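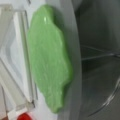
Soft modeling compounds dry out from the edge inward, and most of what we know about how fast comes from the packaging side, not from the classrooms where the stuff gets used. We wanted the classroom side. Play dough, putty, slime, clay-type blends, all of it treated as one group here because teachers treat it as one group. Shape matters more than we expected going in. A pale green piece pressed flat on a light gray surface (Figure 1) has a lot of skin for its volume, and an uneven lower edge with small bits sticking out gives even more. Balls do better. Teachers already know to ball it up at the end of the day; our diary data say they do it less than half the time.

**Figure 1.** Flattened green compound, irregular outline.

### 3.2 Diary sample

Diaries were kept in 139 classrooms across two districts, Stalden and Irkine. One line per use: time out of the tub, time back in, shape when put away, lid on or off. After dropping blank and double entries we had 3,491 usable lines. Stalden filled in the lid column nearly every time. Irkine did not, and for a stretch in March the old form went out there with no lid column at all, so those lines are left out of any lid comparison but kept for everything else.

Scoring was by thumb. The teacher pressed the piece and gave it a 1 (cracks right away) to 7 (like new). Crude, yes. We tried a spring gauge in the pilot and teachers stopped using it inside a week. The thumb score tracked the gauge well enough at the low end, less well near the top, where 6 and 7 get mixed up. We merge them in the models below.

### 3.3 Lids, tubs, and bags

Two storage types were handed out. The Zeng tub, a screw-top, and the Milleter bag, a press-seal. Classrooms did not pick; they got what the draw gave them. Some swapped anyway. We analyse by what was handed out and then again by what was used, and the story is the same both ways, only weaker in the first. 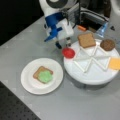

Bags held softness longer over short gaps (overnight, a weekend). Over school breaks the tubs pulled ahead. Our best guess is the seal: bags get crumbs of dried compound in the track and after enough openings they don't close all the way. Several diaries say as much in the notes column. "Bag wont shut" is the most common note in the Irkine set. Tub threads get crumbs too but a twist seems to push them out of the way.

Color made no difference to softness. We had to check, a few teachers were sure the lighter colors went first. What they may be seeing is dirt, which shows sooner on a light piece and gets it thrown out sooner. Discard date and softness score should be kept apart for this reason, and earlier surveys that used discard date alone probably overstate drying in the lighter shades.

Room humidity we only have for the Stalden classrooms. There the effect is plain but small next to the lid effect. A lid left off in a damp room still did worse than a lid left on in a dry one, in every size of tub.

### 3.4 What we could not measure

Water added back in. Teachers do this, a few drops and some kneading, and almost never wrote it down. A piece that jumps from 2 to 5 between lines has most likley been wetted, and we flag those jumps, but a smaller fix would slip by. The drying rates in Table 4 are therefore on the low side. We also have no weights, only scores, so nothing here can be turned into water loss in grams.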